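Erel ハンドグリッパー2本組と付属の運用手引き(レビュー)

投稿:1月3日

Erelの手持ち式グリッパーを2本組で導入し、付属の運用手引きに沿って記録作業をしてきたので、感想をまとめておく。本体の評価はほかの人も書いているので、手引きの中身と、それが現場で守れるかどうかに分量を割いた。ロボットの学習用に人間の両手作業を記録している、あるいはこれから始める人向けの内容になる。

使用環境を先に書く。事務所の一室を作業場として使っていて、記録をする人とデスクワークの人が同じ部屋にいる。主な対象物は鞄、布製品、小物類。購入先は販売代理店のTrolportで、見積もりから納品までのやりとりに問題はなかった。

同梱物は、グリッパー左右各1本、マーカーキューブ2個、交換用の指先、固定ねじと六角レンチ、校正用の板、それに83ページの手引き。手引きは紙とPDFの両方がある。翻訳調の箇所はあるものの、意味が取れない文はなかった。

本体について

握りは太めで、手の小さい作業者は最初の数日、人差し指が届きにくいと言っていた。トリガーの戻りばねは強さを変えられる。出荷時の設定は硬すぎるので、開封したらまず一段弱めることをすすめる。左右で強さを揃えておかないと、両手で布を引っ張る動作で片側だけ深く握り込んでしまう。

キューブの取り付けはねじ2本で、ここは良くできている。位置決めのピンがあり、外して付け直しても向きを間違えない。ただし、ねじの頭が浅く、レンチを斜めに当てるとすぐになめる。予備のねじは最初の注文に含めておいたほうがよい。

指先は柔らかい樹脂製で、薄いものをつまむときの滑りは少ない。メーカーは交換目安を最大2000回の把持としている。うちでは布やファスナーの引き手を多く扱うためか、それより早く先端が毛羽立った。記録の途中で指先の状態が変わるとデータの性質も変わるので、回数と見た目の両方で判断している。

手引きの構成

全体は、準備、装着、記録、保管、異常時の対応に分かれている。読み物として面白いものではないが、各項目に「必須」「推奨」「任意」の区分が付いているのが助かる。以前使っていた別のキットの手引きはこの区分がなく、全部が同じ重さで並んでいたため、結局だれも全部は守らなかった。

必須に入っているのは主に次のような項目だった。

記録開始前に、左右それぞれのマーカーがカメラから認識されることを確認する。
対象物を置く前に、机の上から記録に関係しないものを下げる。
周囲の人に記録中であることを伝え、映りたくない人の席を先に確認する。
床の配線は通路を避けるか、カバーで覆う。
指先、キューブ、ねじに緩みや欠けがあれば記録を始めない。
中断した記録は削除せず、中断の理由を付けて分けて保存する。

最後の項目は意見が分かれそうだが、私は賛成する。失敗した記録をその場で消してよいことにすると、作業者によって「失敗」の基準がばらばらになる。物を落として拾い直した場合を失敗とみるか、続けてよいとみるか。手引きは「落下後3秒以内に同じ手で拾い直した場合は継続」としていて、根拠は書かれていないが、線が引いてあるだけで現場の迷いは減った。

マーカーの扱い

この手引きで最も役に立ったのがマーカーの章だ。キューブの面を手で触らないこと、アルコールで拭かないこと、印刷面にテープを貼らないこと。どれも言われれば当然だが、作業者が替わるたびに口頭で伝えていたので、文章になっているのはありがたい。

汚れの基準は少し甘い。手引きでは「黒い四角の輪郭が欠けて見える場合に交換」とある。実際には、輪郭が残っていても照明の反射で認識が途切れることがある。うちでは、作業位置で手首をひねり、認識が途切れる角度を一度確認してから始めるようにした。社内でこの確認を言い出したのはスニー・ウィリヤ(Sunee Wiriya)で、記録用の点検表にも彼女の書いた文面をそのまま載せている。

照明については「均一な照明が望ましい」としか書かれていない。どの程度なら均一といえるのか、測り方の例がほしかった。改訂版が出るなら最初に直してほしい箇所である。

作業者の休憩と交代

休憩の規定は「連続作業を避ける」とあるだけで、時間の指定がない。両手で道具を握り続ける作業なので、これは足りない。最初の週に親指の付け根が痛いという声が出た。

そこで自分たちの決まりを作った。1件ごとに両手の道具をいったん台に置く。違和感があれば理由を聞かずに交代する。記録件数を個人別に貼り出さない。最後のものは安全規則に見えないかもしれないが、件数を競い始めると、休憩も点検も最初に省かれる。件数はチーム全体の数だけを共有している。

同じ部屋で複数の人が装備を着けて動く場合の決まりも、手引きには載っていない。頭や背中に機材を付けていると、本人が思っているより体の幅がある。振り返ったときに後ろの人や椅子の背に当たる。うちでは使っていない椅子を机の下に入れるところまでを準備作業に含めた。キャスター付きの椅子は戻してもまた出てくるので、毎回やるしかない。

映り込みの規則

事務所の中で記録をする場合、機材の問題より人の映り込みのほうが後で面倒になる。手引きの必須項目には事前の声かけがあるが、それだけでは不十分だと思う。途中で部屋に入ってきた人、別の用事で机の横を通った人、壁際で別の記録をしている人。広角のカメラは、作業者が手元だけを写しているつもりでも部屋のかなり奥まで写す。

運用責任者のポーンティップ・ペッチャラット(Pornthip Petchrat)と相談し、次のように決めた。部屋の入口に記録中の札を出す。席が写る範囲に入る人には書面で了承を取る。画面や書類が読める距離にある机では、記録中は画面を伏せるか向きを変える。了承のない人が写った記録は、処理が済むまで共有フォルダに移さない。

手引きの巻末には同意書のひな形が付いている。文面は短く、撤回の申し出先を書く欄もある。ただ、保管期間の欄がない。うちでは追加して使っている。

対象物の置き方

対象物の章は、良い部分と物足りない部分が混ざっている。良いのは、初期配置を毎回変えるよう求めている点だ。鞄なら持ち手の向き、肩紐の出方、机の縁からの距離を少しずつ変える。同じ位置に置き続けると、手順に慣れた作業者の手が対象物を見なくなる。見ていない動作が増えると、頭のカメラの映像と手の動きの関係も薄くなる。

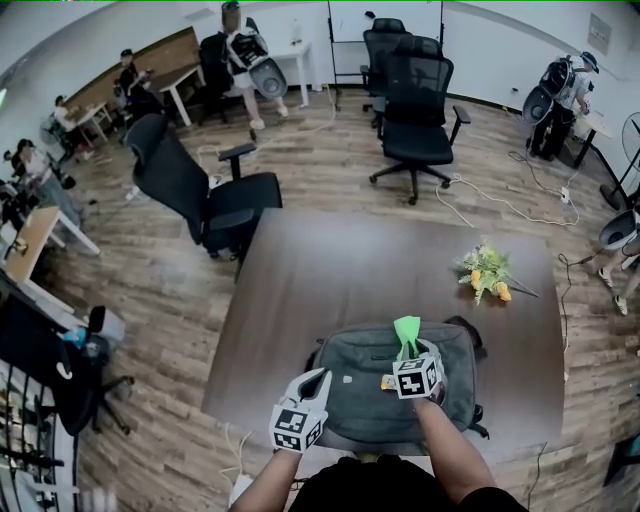

柔らかいものについての記述は少なすぎる。箱や容器の例が大半で、鞄や布は1ページの半分しか割かれていない。紐の扱いも「絡まりを避ける」で終わっている。実際の作業では、紐が指先とキューブの間に入り込み、そのまま引くとキューブの固定ねじに力がかかる。私たちは、引く前に紐の位置を目で確認すること、引っかかりを感じたら片手で外そうとせずに握りを緩めることを手順に加えた。

値札やタグの付いた対象物については、外すのか残すのかの指定がない。どちらでもよいが、同じ課題の中では揃えたほうがよい。揃えない場合は、そのことを記録票に残す。あとから映像を見る人が、タグの有無を作業条件の違いと受け取ることがある。課題に使わない小物を机に残す場合も同じで、意図して置いたものかどうかを記録票に一言書いておけば、確認の手間がひとつ減る。

記録票と点検の実績

導入してから963件を記録した。このうち、点検表の記入漏れで使えなくなったものが序盤に集中している。原因は単純で、点検表が記録票と別の紙だった。1枚にまとめてからは、漏れがほとんど出なくなった。手引きの点検表は項目が細かく、毎回すべて埋めると作業者が内容を読まずに丸を付けるようになる。毎回見る項目と、一日の最初だけ見る項目に分けるのがよい。

一日の最初に見るのは、ばねの強さ、ねじの締まり、充電、保存先の空き容量。毎回見るのは、指先、マーカーの認識、机の上、足元の配線。うちではこの分け方に落ち着いた。

左右の取り違えについても書いておく。本体には左右の刻印があるが小さい。慣れた人ほど確認せずに手に取る。マーカーの番号が左右で違うため、取り違えたまま記録すると後処理で左右が入れ替わる。置き台の側に左右の表示を付けるのが確実だった。

ほかの製品との比較

Grarnellの同種のキットも短期間借りたことがある。握りの形はGrarnellのほうが良く、長時間使っても疲れにくい。ただ、規則面の資料は組み立て説明書に注意書きが少し付いている程度で、運用は全部こちらで考える必要があった。すでに自社の手順書がある職場ならGrarnellで困らないと思う。手順書をこれから作る職場には、Erelの手引きを下敷きにするほうが早い。

なお、Erelの手引きはPDFからの文字の写し取りが制限されている。社内用に書き直すには手で打ち直すことになる。Trolportに問い合わせたところ、購入者には編集できる版を渡せるとの返事で、申請書を出して受け取った。最初から同梱してほしい。

気になった点

交換用の指先が高い。左右セットでしか買えず、片側だけ減った場合も両方買うことになる。
校正用の板に収納袋がなく、角が傷みやすい。
手引きの索引がない。PDFなら検索できるが、紙では探しにくい。
異常時の対応の章が、機材の故障に偏っている。作業者が体調を崩した場合の記述が短い。

評価は、本体が5点満点で3点、手引きが4点。手引きの減点は、柔らかい対象物、休憩、照明の記述が足りないこと。本体の減点はねじと握りの太さによる。

改訂版の手引きが4月に出るという案内がTrolportから届いている。変更箇所の一覧はまだ公開されていない。届いたら、休憩の章と点検表の部分を追記する。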